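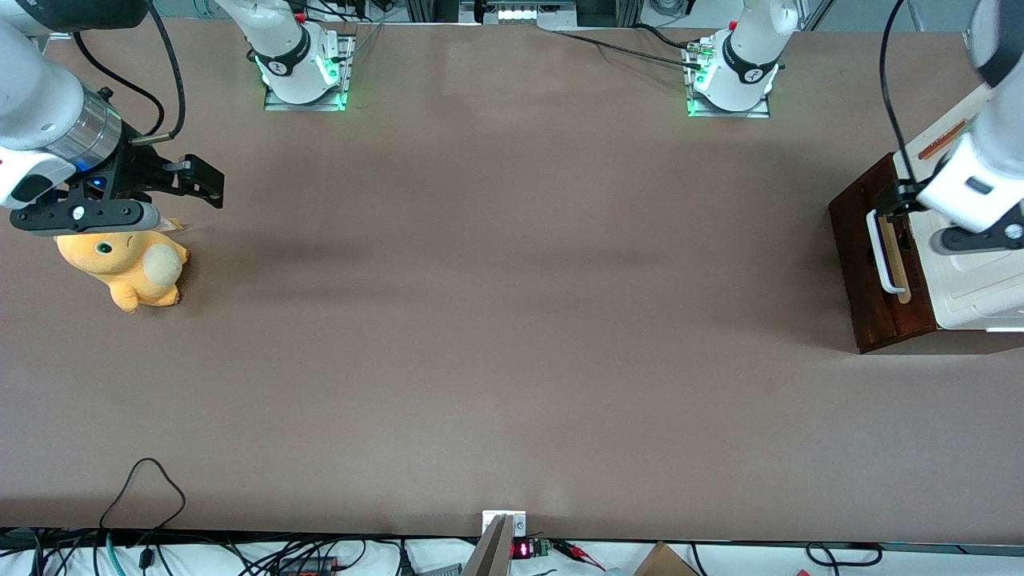
Toys Belong on the Table

I want to put in a good word for leaving a soft toy out where people can see it. I've been thinking about this since November, when we moved house to Zemstead and I packed the last of the kids' plush animals into a carton, wrote TOYS on the side and felt a bit sick about it, as though I'd done something unkind.

There is a whole school of tidying that says a toy should have a home, and that its home should have a lid. I understand it. I've bought the lidded boxes myself (three of them, from the Rovier range, grey, very handsome, and a pain to open with one hand). When visitors are coming I can clear our living room in 14 minutes, and I'm not ashamed to say I enjoy it. But a room with every toy put away goes quiet in a way I've never got used to, and the children notice it before I do. They come in, look about, and wander off to find a screen.

Now put one thing on the table. A yellow duck sort of creature will do, lying on its side, with its tag still on and its silly fluffy tail. You needn't arrange it. Somebody will pick it up. Somebody will give it a voice, or a bed made from a tea towel, or a place at breakfast. My youngest once spent an entire wet Saturday making a hospital for a stuffed animal that had only been left out because I'd run out of puff the night before, and I doubt she'd have gone digging in a box for it.

People tell me this is just an excuse for mess, and I'll grant them some of that. I don't mean that everything should be out. I grew up in a house where everything was out, and my favourite bear went missing under the general heap for most of a winter. What I'm arguing for is a big, bare table with a toy or two on it, so there's room to play and something to start with. A plain wooden box with an open front can stay there too, I think. You can see what's in it from across the room, and it can be a garage or a stable or a shop without anyone having to unpack it first. A flat bit of stick is good company for a box like that. Ours has been an oar, a thermometer and a very strict schoolteacher.

We had a Mikkelsen cabinet at the old place, a lovely piece of furniture with deep drawers, and I can't remember a single game that began in it. Things went in there clean and came out years later, still clean, when the children were too old to want them. I kept a few anyway. I'm softer about these things than they are.

So these days I wipe down the table after tea, put away the pencils and the puzzle pieces and whatever has gone sticky, and leave one animal behind for the morning. My husband has started choosing which one, and lately he's been favouring the elephant.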